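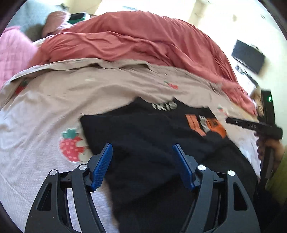
## Best way to fold big black printed shirts without wrecking the print (or my patience)?

**posted by Rillilard**

Hello everyone, first post in the laundry section, although I've been reading it for ages while I wait for the dryer. I have a folding problem and I'd love to hear how other people handle it.

My son is 6 feet tall, still growing, and lives in huge black T-shirts with lettering and bright prints on them. I do all the folding on the bed, the same as my mother did, because our table is small and usually has somebody's homework on it. I lay each shirt out flat on the sheet, bring the sides in, fold it up from the bottom, and it looks lovely for as long as it takes to carry it down the hall. Then it goes in the drawer and comes out with a hard crease straight across the design. On a couple of his favorites the print has started to crack right along that line, and he has noticed, believe me.

My other trouble is lint. The sheet on that bed is a pale one with strawberries on it (I love it, it's staying) and anything black that touches it seems to come away with little bits all over. Should I be folding somewhere else? Is it the sheet or is it my dryer? And is there a fold that keeps the print off the crease, or do I give up and buy hangers?

Thank you in advance, and sorry for going on so long!

---

**Kálmán Szalai**

Welcome! I spent many years helping in my aunt's secondhand shop and folded more black T-shirts than I care to remember, so let me try to be useful.

First, turn the shirt face down before you start. Smooth it from the middle out toward the hems with your palms. Then bring one side in by about a third, lay the sleeve back on itself, and do the same with the other side, so you have a long strip with the print underneath. Bring the hem up to just below the collar and turn the whole thing over. With most prints you'll have the top half of the design facing you, and the fold will fall lower down, where there is often less ink.

If the design is a tall one and the fold still lands on it, roll the shirt instead. Roll loosely from the hem, with the print on the outside, and stand the rolls up in the drawer like bottles. A soft curve is much kinder to ink than a sharp edge with ten other shirts pressing down on it. We used to have one shelf of rolled shirts for exactly this, and customers liked being able to pull one out without knocking the pile over.

Please also check how you wash them. Inside out, cool water, and low heat in the dryer, or better, no dryer at all. I think a good deal of your cracking comes from heat, and the fold only shows you where it was going to give way first. Never iron straight onto the print either. Turn it inside out and put a tea towel between.

As for the lint, an older cotton sheet does shed, particularly if it's been through the wash with towels. You don't have to give up your strawberries. Keep a smooth pillowcase or a big piece of plain dark cloth by the bed, spread it out before you fold, and shake it out of the window afterward.

---

**Sellham**

just hang them. 90 cents a hanger at the discount store near me and I haven't folded a tshirt since January

---

**Trukodham**

I agree with Kálmán about rolling, and I'd add that it's worth cleaning the lint screen before every load, and washing it with a drop of dish soap now and then if you use dryer sheets. Mine looked clean but water just sat on top of it! The black things came out so much better after that. I still fold on the bed, too. It's the right height for my back and the cat keeps me company.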